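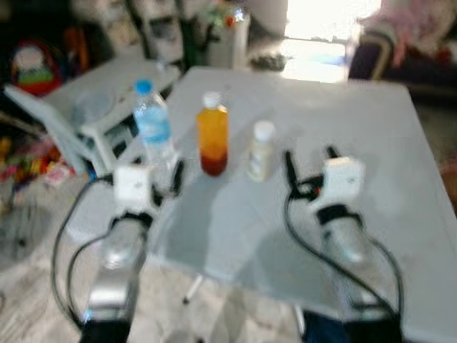
Gripper swap FAQ

Which gripper did I end up keeping?
The Etau, on both arms. I ran the Sevell for most of August and liked it fine, but the Etau closes softer and I don't have to babysit the force setting.

Why do you test with drink bottles?
They're cheap and they're all different! A tall clear water bottle squashes if you look at it wrong, an orange juice bottle is heavier than you'd think, and a short white one leaves the fingers hardly anything to grab. I do 100 picks per gripper, full and half full.

Do clear bottles confuse the camera?
Mine, yes — especially near a bright window. I moved my long runs to after 7 p.m. and the misses dropped a lot.

How long does a swap take?
More than 30 minutes the first time, mostly me fighting the cable. Leave slack at the wrist, please.

Can I run two arms off one controller?
I do, on a Prindel. Iraklis Ververidis wrote to say his drops the second arm at startup. Try powering the arms first.

Related
Lis wrist camera, first Sunday with it
Rubber fingertips compared

22 comments · 2 shares
Contact Kazimiera Wilczyńska | Back to top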